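Ridgeway Hockey Supporters' Association
Frequently Asked Questions – Season Seats and Away Travel

When must I renew my seat?
Renewal forms are due at the Rakthorpe Arena box office by the last business day of August. Seats not renewed by then are offered to the waiting list, which currently holds 743 names.
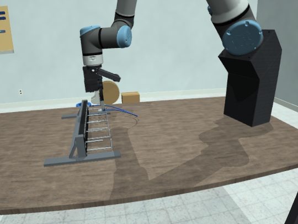

Marcelino Brito asks whether a member who moves to another section loses seniority. Seniority stays with the member, provided dues are paid without a gap.

May I transfer my seat for a single game?
Yes. Each member may transfer up to 5 games per season. Playoff games are counted separately.

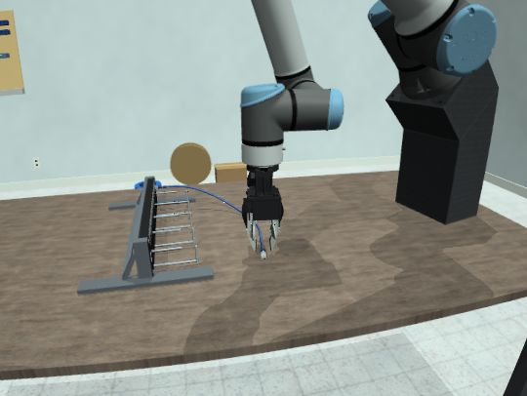

Transfers must be entered before the doors open. The box office cannot reissue a ticket once it has been scanned.

How are away trips to Jurkotar booked?
Bus seats are assigned in order of payment. The fare is $20 and does not include admission.

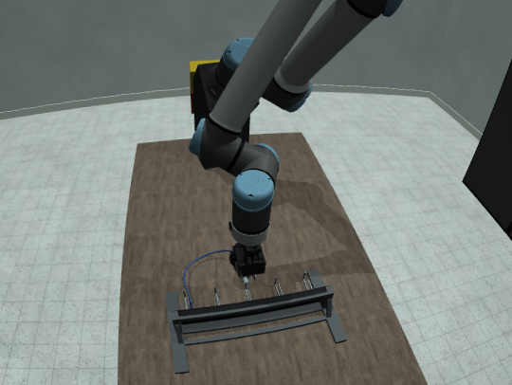

Could the bus wait if the game goes to a shootout, one member wrote. The bus leaves 45 minutes after the final horn, overtime and shootouts included.

Are refunds given for postponed games?
Tickets remain valid for the new date. Refunds are issued only when a game is canceled outright. 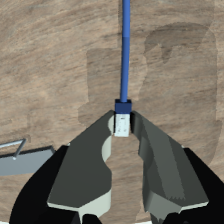 Requests must be made in writing and should include the member number – email is preferred.

Related
Ginder Cup Ticket Policy
Arena Bag Rules
Junior Membership

Contact the Membership Office | © Ridgeway Hockey Supporters' Association | Back to top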